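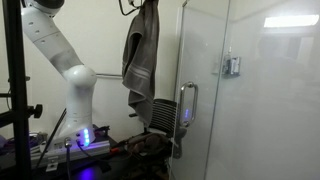 The arm on its rail beside the glass shower, with the gray towel hanging behind it.

Vidby bathroom shift notes

README, updated 19 October 2023

Hi, and thanks for downloading this! The folder holds the notes we kept at Vidby while a robot arm was being brought into bathroom work at Ustside, our guest apartments in Sostthorpe. I clean there, and I also ended up being the one who typed everything in, so if something in the tables looks odd you can blame my evenings.

The robot side of things (joint positions, video and so on) belongs to the Turunen project and has its own card. What you get from us is the people side: what the shift looked like, which jobs moved over to the arm, which ones came back, and what we thought of it all while it was going on.

What's in the folder

There are 2 files, both plain comma-separated text.

shift_notes.csv has 228 rows, one per cleaning shift. Each row has a free-text note written by whoever was on, plus a few check boxes.

handoffs.csv has 353 rows, one per time a job went from a person to the arm or from the arm back to a person. If a towel job got passed back and forth three times in a morning, you'll see three rows, and yes, there are mornings like that.

The columns you'll want most

shift_id: links the two files. Just a running number, it doesn't tell you anything about who worked.

job: towel, shower glass, shelf, floor, trash, other. "Shelf" means bottles on the little corner shelf inside the shower, both taking them down and putting them back.

direction: to_arm or to_person.

reason: in our own words, and not cleaned up. You'll find "bored of waiting" in there next to "cable across the doorway again." I was asked if I wanted to tidy these into categories and I said no, I think the wording is the best thing in the whole set.

effort: how tired you felt at the end, 1 to 5. It's a gut number. We filled it in with our shoes half off.

asked_first: yes if somebody checked with the cleaner before the job was handed over. This one got added in February after a fairly loud meeting, so it's blank for everything before that. Please treat blank as unknown and don't count it as no.

How the notes were made

We had a clipboard in the linen closet and wrote on it at the end of each shift. Later I typed the pages up and fixed spelling only where I couldn't follow it myself. All 10 of us on the cleaning crew took part and were paid for the writing time, which we had to ask for (ask for it, if you're ever in the same spot). Anyone could pull a note out before it went in the file. A few people did, and I didn't keep track of why.

Names are gone, and so are apartment numbers. Where a note mentioned a guest I took the whole sentence out and left a double dash, so a note that jumps suddenly from one thought to the next probably had a guest in the middle of it.

What changed for us

I get asked this more than I get asked about the columns, so okay.

Bathrooms used to be a job you did alone with the radio on. You went in, you had your own order (mine is glass, shelf, towels, floor, always) and you came out. With the arm you share a small room with something that has its own order. People who'd cleaned for years had to stop and think about where to stand. The early notes are full of that, and if you search for "in the way" you'll get a lot of hits, some about the arm and some where the writer means herself.

The reaching is the part I was happiest to give up. My shoulder doesn't love shower glass. On the other hand you start doing more looking: checking, moving a cable, wiping a spot again, standing by. The effort numbers don't show standing by very well. You can be a 2 on effort and still go home cranky, and there's no column for cranky, sorry!

The schedule also changed. Management first worked out the shifts as if every job handed over was time saved. The handoffs file was pretty much how we argued about that, and the planned times were redone with setup and checking counted as work. I'm proud of that one. No hours were cut while these notes were being kept. I can't tell you what comes later.

Good uses and not so good ones

Use it to see how handoffs go in a small, crowded workplace, or to teach with, or to compare against your own crew. The free text is nice for anyone designing job descriptions that have a machine in them.

Please don't use it to rank cleaners. I've shuffled the shift order inside each week so you'd have a hard time anyway. It's also a bad fit for working out how fast an arm can clean a bathroom. We didn't time the arm, we wrote down our day.

Known problems

Short shifts have shorter notes, and really bad shifts sometimes have no note at all, so the set probably looks a bit cheerier than life was.

"Other" in the job column got used for carrying supplies and also for waiting. I split them where the note made it clear and left the rest.

A couple of us write "it" for the arm and "it" for the vacuum in the same sentence. Good luck with those.

The reason column has commas in it, so make sure your program respects the quote marks or you'll get extra columns.

Reusing it

Free to use and share for research, teaching and crew meetings. Say it came from the Vidby cleaning crew at Ustside. If you publish something, a copy sent to the Sostthorpe office will get pinned up in the linen closet, next to the clipboard.

Contact: Vidby, Sostthorpe office | © 2023 Vidby | Back to top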